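The Tape Doesn't Settle Anything

By Soo-ah Wang

The penalty that sent Ustville down to the third tier was given four minutes into stoppage time, after a review that went on so long the floodlight timer at the Koo End clicked over and half the stand went dim. The defender's arm was up. The ball hit it. Those two facts were never in dispute, and they were the only two the referee went to the monitor to check.

I was there, in the cheap seats behind the dugouts, and I've since watched the clip more times than is good for me. At full speed it looks like a man falling over. Slowed down, it looks like a man reaching for the ball. I have shown both versions to people who don't follow either club, and most of them change their minds between the first and the second. A few change back if you show them the first one again.

The league's answer to all this, announced in October with a good deal of fanfare, is more of the same thing. Next season every ground in the top two divisions will have Faresik, an officiating package that promises to track the ball, track the players and flag "probable infringements" to a booth upstairs. The brochure is handsome. It says the word "clarity" on the cover and again on the inside flap. What it doesn't say is who decides what counts as probable.

I asked. I was sent a second brochure.

Let me be fair to the offside part. Offside is a line, and machines are good with lines. If Faresik can tell us whether a striker's boot was beyond a defender's knee, and do it before everyone's tea goes cold, fine. I'd still like to know how it picks the moment the ball was played, because a ball stays on a foot for longer than you'd think, and a sprinting forward covers a fair bit of grass in that time. But I'll take it.

Handball is a different animal. So is the shove in the back, the late tackle, the elbow that may or may not have been meant. Those are judgments about what a person was trying to do, and a better camera has never told anybody that. The old complaint was that referees missed things. The new one is that they see them and still get them wrong, only now we have all stood in the rain waiting for it.

And the waiting matters. In the cup tie at Jumton last spring there were two reviews in the first half alone. During the second, the home goalkeeper sat down against his post and retied both boots. The away fans sang a song about the referee's eyesight, ran out of verses, and started it over. When the goal was finally allowed, the cheer sounded like people clapping a bus that had turned up.

Supporters of the system will tell you this is a teething problem. They've been telling me so for years. The reviews were supposed to get quicker once the officials were used to them, then once the booths were upgraded, then once the communication was sorted out. Now they'll get quicker with Faresik. Maybe. I'd want to see a season of numbers, published by someone who isn't selling the equipment, before I put money on it.

Speaking of money, the league is asking each club for 145 dollars per match toward running costs, on top of the installation. That's small change in the top division. At Ustville, where the groundskeeper also runs the parking lot, they'll notice. I'm told relegated clubs will be let off the fee, which may be the first good news anyone at the Koo End has had since May.

There's a kind of argument that comes up whenever I write about this, and my inbox is already full of it. Would you rather have the wrong decision? No, of course not. But I'd want somebody to show me that we're getting more right ones, and the evidence so far is a lot of confident talk from people in matching jackets. The league's own review of last season ran to a few paragraphs. It reported that accuracy had improved. It did not say how accuracy was measured, or who had marked the papers. If the same people who made the calls also graded them, I could have guessed the result.

The players I've spoken to are mostly tired of it. One Jumton midfielder, who asked me to leave his name out, said he no longer celebrates goals until the restart. He jogs back with his head down and waits. "You feel stupid if you go sliding on your knees and then they take it away," he said. He's 22 goals short of the career total he wanted and he doesn't enjoy the ones he gets.

His manager likes the system, or says he does. He liked it less the week after the cup tie.

As for Ustville, the appeal went in over the summer and came back with the decision unchanged. The panel had looked at the footage, slowed down. They didn't say whether they had watched it at full speed as well, and when I called to ask, I was told the matter was closed.

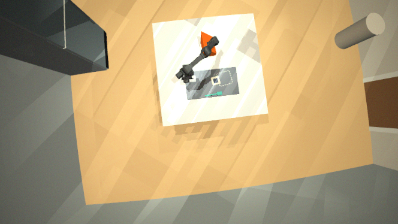

A dark gray robotic arm mounted on a white panel, in a computer rendering.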